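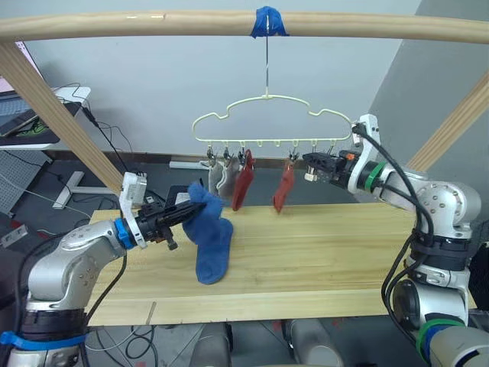
Socks, pegs and a wooden bar - the small laundry gallery

I've been promising to put this page together since November, when I first moaned on here about sock drying and got more replies than I've ever had about anything (more than the garden posts, which I put real effort into!). So, finally, a little gallery about socks and the hanging up of them. If you came for curtains or the loft ladder, those are on their own pages and the links are in the side menu.

A bit of background for anyone new. I live in a flat with one decent radiator, no tumble dryer and a bath that is already spoken for by shirts. Sheets I can manage. Towels I can manage. Socks have always beaten me. They slide off airers, they go down the back of things, and they come out of the wash in a different number from the one that went in. What I wanted was one place where every sock could hang by itself with air all round it, and where I could whip the lot down in one go when somebody rang the bell.

The hanging set-up

A light wooden bar goes across the top, held up by slanting wooden posts at each side, with the hanger on a thin metal hook underneath. I love a plain wooden bar. You can hook anything over it, and it looks kinder in a room than those white wire airers that fold up on your fingers.

The blue tape

There's a wad of it wrapped round the bar near the middle, right where the hook hangs down. I am firmly pro-tape. Hooks on smooth wood wander, and one heavy sock at the far end is all it takes to start them off. On my own rail at home I use two turns of the stuff and a rubber band, and my sister-in-law says it looks like a bandaged broomstick. She's welcome to come and iron it.

The hanger

Pale cream plastic, with a rounded outline that is either a cloud or a car. I've gone back and forth on this and I think I'm now on the side of cloud. It has a flat rail along the bottom with little pegs pointing down from it, and the clips go on those. I'd have one in every colour if they'd let me.

I did try the grown-up kind first, a big square Drimine with far too many arms. It was fine for a household of six, which mine isn't, and it tangled itself every single time I put it away. The one that lives in my hall cupboard these days is a Loltutix, bought in a closing-down sale, and it has survived being sat on.

The clips

Four small ones, each pinching the top of a sock. I'm often asked (well, twice) whether to clip the cuff or the toe. I go for the cuff. The clip leaves a dent wherever it grips, and I'd sooner have a dent up at the ankle than a funny little beak on my big toe all day. People who clip the toe will tell you the elastic lasts longer. They may be right! I buy cheap socks and I've never kept a pair long enough to find out.

The grey pair

Two light grey socks side by side at the left end, overlapping a bit and hanging dead straight. At home I'd move one of them along a peg, as overlapped socks on my radiator stay clammy in the middle until bedtime. Still, a pair hung together is a pair you don't have to go looking for later, and I do go soft at the sight of one.

The dark red one

Next along from the greys, with its toe curling slightly to the left. I've got a whole drawer of socks with toes that do that. Mine uncurl if I give them a good snap before they go up, holding the cuff and flicking as if I were cross with them. Very satisfying after a long day.

The reddish-orange one

Off on its own further right, past a stretch of empty pegs, with its lower end bending outwards just above the tabletop. What a good colour. If you're hanging things low like this, long socks are the ones to watch - knee-highs would be lying down on the table, and then you've got one half airing and one half sulking. I raised my rail by the thickness of a paperback and that was enough for everything except my walking socks.

The blue one

Terry cloth, held near the cuff, with the rest of it draping down and folding into a loose bundle on the tabletop. I like terry socks best in the whole world and they are an absolute pain to dry. All those loops! Mine go on the end nearest the window, always, and I turn them inside out halfway through the day if I remember.

The empty pegs

That gap in the middle pleases me more than it should. I used to think an airer had to be full to be worth putting up, and I'd cram it until nothing on it could breathe. Now I hang the thick socks with a space on either side and do a second, smaller batch the day after. It does mean I'm never quite finished with the washing, but who is?

A few odds and ends people asked for

Spin speed: my old Görtz goes up to 750 and no further, so everything comes out wetter than it would from a newer machine. One more spin on its own helps a lot with socks.

Spare clips: I bought a bag of Sellex ones and they are stiff to begin with. They loosen up after a few weeks.

Odd socks: I keep a shoebox. Anything still single by the spring becomes a duster.

That's the lot for now. I'd like to do tights next, if I can face them, and the comments are open if you've got a better way with walking socks.

Page last updated 22 April 2023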